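Test operator, two-arm kitchen cell (fixed term)
Tevatero, Akdale site
Posted Jun 28, 2023
Reference: operator, grip fault investigation

Background

In May the two-arm cell at Akdale released a plate during a transfer between rack and table. The gripper opened without a command from the task program. The plate broke on the floor outside the marked area and a fragment reached the operator's chair. There was no injury. The cell was stopped and the event was entered as a safety matter, not as a breakage.

The log shows that the arm controller lost its link to the gripper and restarted it. On restart the gripper ran its homing routine, which begins by opening fully. The arm held position throughout and reported no fault. A change to the start-up settings supplied by Camenzind now keeps the fingers where they are until an operator confirms. That change has to be tested under load before the cell goes back to unattended running.

We need one operator for the test period.

The work

You will run the cell through a fixed list of handling tasks with plates, mugs and cookware, under supervision at first and then alone at the desk. The test plan calls for 1,000 transfers with the new settings. Forced link losses are made at set points in the movement, and the response of both arms is recorded each time.

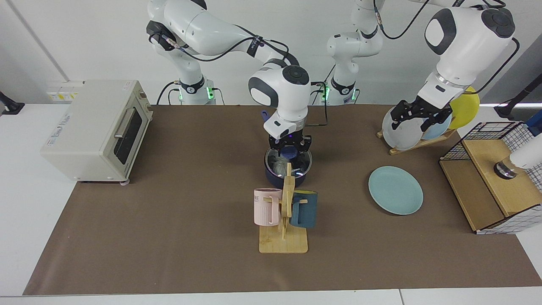
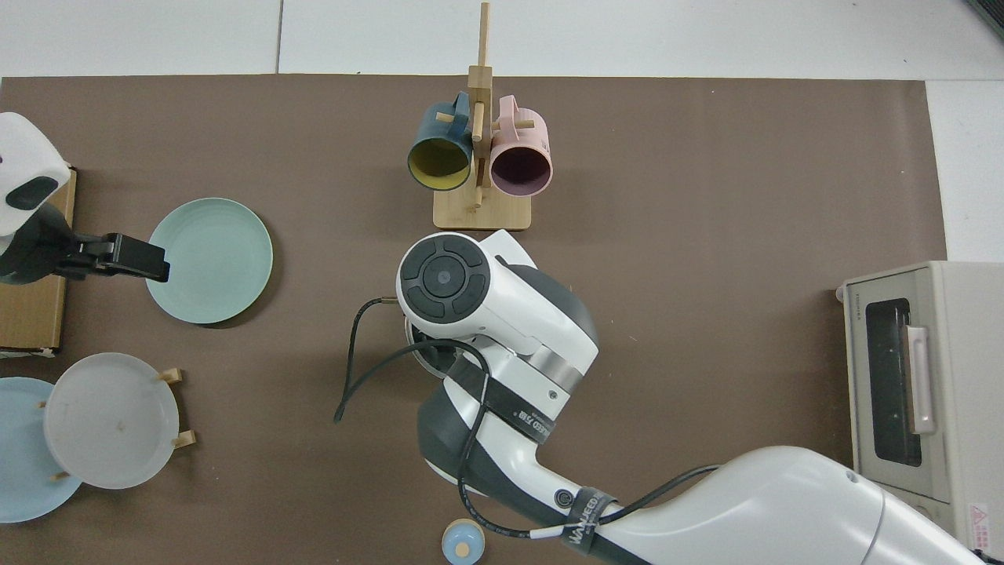

Both arms at work over the covered table, with plates and the mug rack in reach.

Duties

Set out the items according to the layout sheet before each run.
Check cable routing and strap position on both arms. A loose connector is still the most likely cause of the link loss.
Start, pause and stop runs from the desk. Use the emergency stop without waiting for permission.
Write a report for every unplanned opening, stall or contact, including those where nothing was dropped.
Enter results in Flikov, our test record system, before leaving the site.
Do not reach into the cell while either arm is enabled. This applies during resets as well.

What we ask for

Experience of running or maintaining industrial or laboratory equipment. A background in robotics is useful but not required.
Clear written English. Most of the output of this post is reports.
Able to stand for long periods and to lift boxes of crockery.
Safety shoes and eye protection are supplied and must be worn.

Terms

Fixed term of 7 months, full time, on site. Training takes 2 weeks and is paid at the full rate. The post may be extended if the fault is seen again with the new settings.

To apply

Send a CV and one page describing a fault you have found or reported, with what was done afterwards. Apply through the Tevatero vacancies page and quote the reference at the top of this notice.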